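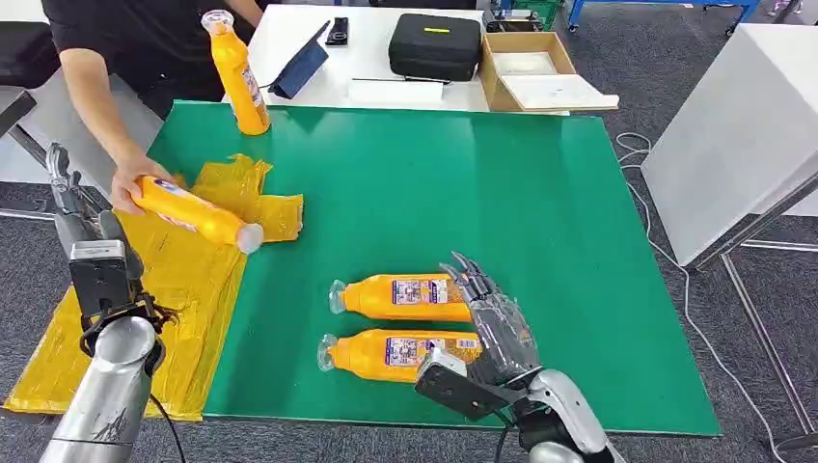 Gilville College Opens Program Review for Its Technical Degrees

13 May 2025

Gilville College has started the review of its technical degree programs, the first one since the college joined with the former Eltska Institute. The review group met for the first time in the library annex and agreed on a calendar that goes until the end of the next fall term.

The review covers 4 degree programs, in which 471 students are now registered. Each program must write a report on its courses, its teaching staff and the results of its graduates. The reports are due in December. After this, two outside readers will visit the campus and speak with students and teachers.

Timo Kasten, who leads the review group, told the meeting that the programs should not write everything new. "Much of the information exists already in the yearly reports," he said. "I ask the departments to look there first, and to write to us when something is missing. Please do not wait until November with this."

Before the meeting, the college sent a survey to all students in the four programs. It received 367 answers. Many students asked for clearer rules about the transfer of credits between the Gilville and Rarkeck campuses. Some courses with the same title still have a different number of credit hours at the two places, and students who change campus must sometimes repeat a part of the material. The group will treat this question in a separate chapter.
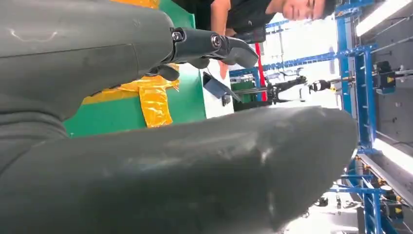
Two dark gray robot fingers and a smaller black finger mechanism, seen at close range.

Other comments were about the opening hours of the workshops and about the course registration system, Samir, which was introduced last year. The registrar's office has already promised to extend the period in which students can drop a course in Samir without a fee. The new period will be valid from the fall term.

The departments will choose their report writers before the end of this month. Each department sends two persons, and one of them should teach first-year courses. Students can also apply for one of the two student seats in the group. The application form is at the registrar's office, Room 445, and on the student pages of the college website. Applicants must have finished at least one full year of study.

The next meeting of the review group will take place on the Rarkeck campus and is open to all staff.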